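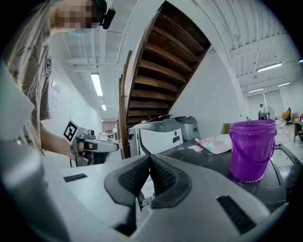 Progress report, Grellska workroom
Prepared by Neusa Prado for Ivone Caldeira

Period covered: April to June

The ground floor room is in use. Tables went in during April, and the two printers now have a place near the stairs, the white laser one and the smaller gray one. Both print from the office laptops. The gray one still needs a new toner cartridge, which Rocha has quoted for.

Spending to the end of June is 2,624 against the equipment line. Of that, 900 went on tables and 800 on electrical work. The rest was shelving, paper and cleaning supplies, including buckets. Receipts are with the Alley office.

Cleaning is done at 4 p.m. by whoever is on the late shift. Tabletops get marked quickly and the dark ones show it most, so we have asked for wipes to be added to the monthly order.

Not finished: storage under the stairs, labels for the shelves, and 20 chairs ordered from Skokudport. The supplier has moved delivery to July. Until then we are using the folding chairs from upstairs.

We request that the unspent chair money be carried into the next period.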